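Knitted cord gets its own evening at Ranham

The Drondel craft room in Ranham is opening its doors for knitted cord this July, and there's a lot to be happy about! The sessions cover cord from the very first stitch to finished straps, drawstrings and bag handles, and they run for 3 evenings, starting at 6:30 p.m. each time.

Flarkwood, the yarn shop across the street, has put together the colors, and the pinks are gorgeous. A rosy pink cord with that chunky, braided look goes with just about anything, and it's a cheerful thing to have looped up next to you while you work.

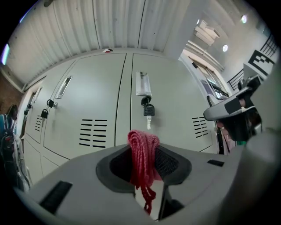 Do I need to know how to knit before I come?
Beginners are very welcome, and the first evening starts with casting on, so all you need is a bit of patience and a free pair of hands.

There are 42 places on each evening, and yarn and needles are included. Last year's group made 1,654 feet of cord between them, most of it now holding up curtains and closing gym bags all over town (a few very lucky dogs got new leashes, too). Sign up at the Flarkwood counter.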